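Materials and Everyday Life
Handout 7: Throwaway things and the words printed on them

Read before the seminar. Bring one disposable object from your kitchen, rinsed.

What this week covers

Last week we dealt with things meant to last and the lies told about them. This week we turn to things meant to last the length of a lunch. The literature is larger than you would expect, and a good deal of it was paid for by people who sell lids.

The working question is simple enough to fit on a napkin: when a thing is made to be thrown away, who is supposed to think about what happens next? For most of the last century the answer was the bin. The bin was a sort of magic cupboard. You opened it, put something in, and by Friday it belonged to the council.

1. A short history of the short-lived

Disposable goods were sold first as hygiene. The shared tin cup at the public tap was a fine way to catch whatever the last drinker had, and the paper cup was a real improvement. Keep this in mind when you are tempted to treat every throwaway object as a moral failing. Some of them kept people alive.

The second sales pitch was labour. Washing up takes time, and the time belonged mostly to women who were not being paid for it. Advertisements for paper plates talk a great deal about freedom and very little about paper. When you read them, look at who is shown relaxing.

The third pitch, and the one we still live with, is that there is no pitch. The fork comes with the salad. You did not ask for it and were not offered a choice. By this point the object has stopped being a product and become a kind of weather.

2. Four words that do not mean the same thing

You will lose marks in the essay for swapping these about. I say so every year and every year I have a pile of scripts that swap them about.

Biobased: made wholly or partly from recent living matter, such as maize, sugar cane or wood. It tells you where the stuff came from. It tells you nothing about where it is going. A biobased plastic can be as stubborn as any other.

Degradable: it breaks down. Into what, how fast and under what conditions are left as an exercise for the reader. On a long enough view, so is the lecture theatre.

Biodegradable: living things, mostly microbes, can break it down. Better, but still with no clock attached unless somebody states one.

Compostable: it breaks down in compost, under stated conditions, within a stated time, and leaves nothing nasty behind. This one can be tested, and there are published standards for it. Check whether the claim is for industrial composting or for the heap behind the shed. These are very different places, chiefly in temperature.

3. The case of PLA

PLA stands for polylactic acid. It is made by fermenting plant sugars into lactic acid and then joining the small molecules into long chains. It is clear or white, fairly stiff, and goes soft in hot tea, a fact that most people learn once.

It behaves well in an industrial composter, kept hot and damp. It behaves much less well in a cold hedge, where it will sit looking hurt for a long time. In the sea it is not much of an improvement on what it replaced. And in a plastics recycling line it counts as an unwelcome guest, because it looks like other plastics and melts differently.

The drinking straw is the usual test piece, being small, cheap and heavily argued over. Some makers now print the material on the side, so that the straw carries its own defence. One printed in Chinese reads 聚乳酸可降解环保吸管, that is, polylactic acid degradable eco-friendly straw. Go back to section 2 and note which of the four words it uses.

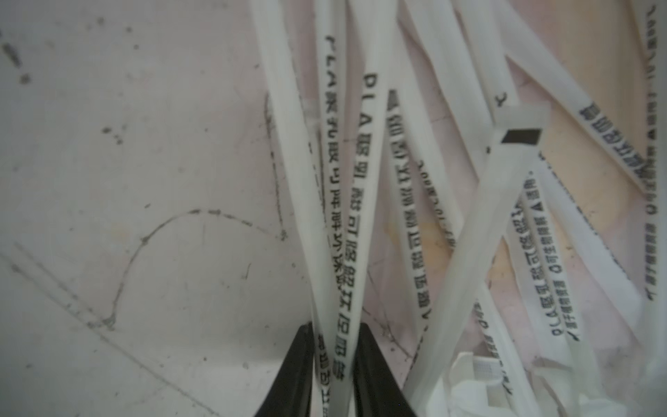
4. Reading a green claim

Take the label as a sentence written by someone who wanted you to stop asking. Then carry on asking. Does the claim concern the whole object or one part of it? Is it about making the thing, using it or getting rid of it? Would it need a plant or a collection that your town does not have?

Now try these, all written for this course.

Pirkley Bakery prints "kind to the planet" on its bags. There is nothing here to check. You cannot refute it, and you cannot enforce it either.

Fiteo sells a cup "made with plants". How much plant? The word "with" is working very hard.

Kora Café says its lids are "compostable where facilities exist". This is the most honest of the lot and also the saddest. Find out whether they exist.

5. A small sum

Suppose a canteen gives out 1,063 lids a day and has 2 bins, one for compost and one for everything else. Suppose 65 per cent of the lids go in the right bin, and that the contractor turns away any load which looks too mixed. Work out how many lids are composted on a day when the load is accepted, then on a day when it is not. The second answer is quicker.

The point of the sum is that the material is the same on both days. A compostable lid that goes to landfill is a lid in landfill. Most of the argument about disposables is really an argument about lorries, bins and who pays for them, and it is a duller argument, so it gets less space in the papers.

6. For the seminar

Come ready to talk about your object for two minutes. Say what it is made of, how you know, and where it would end up if you left it in this building. "I looked it up" is fine as long as you can tell us where. If it has no words on it at all, so much the better - we can discuss what it is hiding.

Those who forget will be given a fork from the departmental drawer, which holds 40 of them, none matching.

Essay

Choose one claim found on real packaging and follow it as far as it goes. Send me a copy of the wording with your plan. The essay itself is due in November, and the usual penalties apply to lateness and to the phrase "since the dawn of time".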